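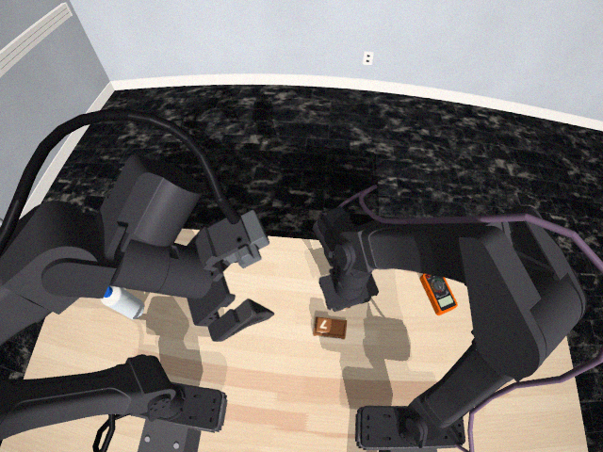
Surely a bad home pose, was the first reply from the Tiedemann end when I posted the log. Checked it. Home pose is fine, same numbers as last month's build, both arms.

January, 16:40. Hustalel two-arm sim, table task, bottle / brown box / multimeter.

Fault again on episode 987. Left arm reaching in over the middle, right arm already there, clearance check should have stopped one of them. It didn't. Both kept going, wrists went into each other, contact solver blew up, right arm threw itself backwards through the table. Log says "episode complete, no violations". Lovely.

What I know so far:

- batch was 1,000 episodes, 17 of them bad in the same way
- all 17 have both arms wanting the middle of the table at once
- none of the one-arm episodes are affected
- stop flag IS raised by Purkoreck (can see it in the raw trace), it just never reaches the controller
- happens with the cables switched off too, so forget the cable theory

Replayed 987 by hand. Flag goes up at step 1,572, controller clears it on the very next step. Looks like the reset for the left arm clears the flag for both, they share one register since the Sekinik merge. Haven't proved it. Tried delaying the left reset and the crash went away, but so did half the motion so that's not a fix.

Also found while poking about: the clearance check only knows the links and the gripper body. The block on the left wrist (sensor module) isn't in the collision list at all. Seperate bug, but it means even with the flag working we'd be stopping late on that side. Needs its own ticket.
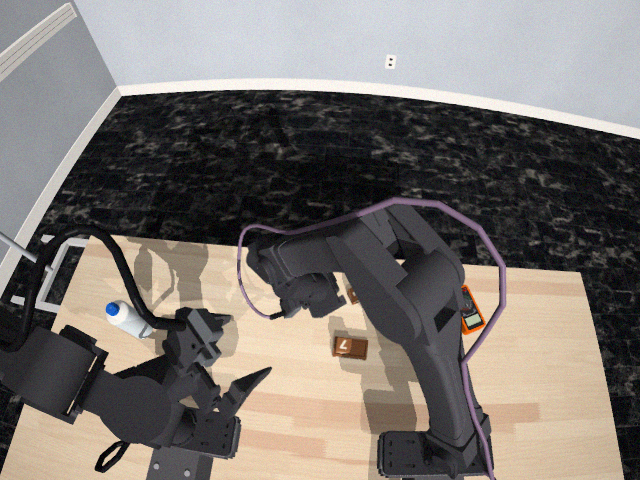 Why does it matter if it's only sim, came the question over tea. Because the same controller file goes onto the real pair, unchanged. A stop that clears itself is a stop we haven't got. Real arms stay powered off till this is closed — have put a note on the cabinet and pulled the enable key.

17:25. Split the register, one flag per arm, reset only touches its own. Reran the bad 17. Fifteen stop cleanly. Two still go through, both with the left gripper coming in low by the box. Could be the missing wrist block, could be something else agian.

To do:

- add wrist block to collision list, rerun the two
- make the log report a raised flag even if it's cleared later
- full batch overnight once those are in
- ask Tiedemann which build they're on, theirs may have the shared register as well
- don't merge anything into Hustalel main till the batch is back

Left the 987 trace in the faults folder, with the hand replay next to it.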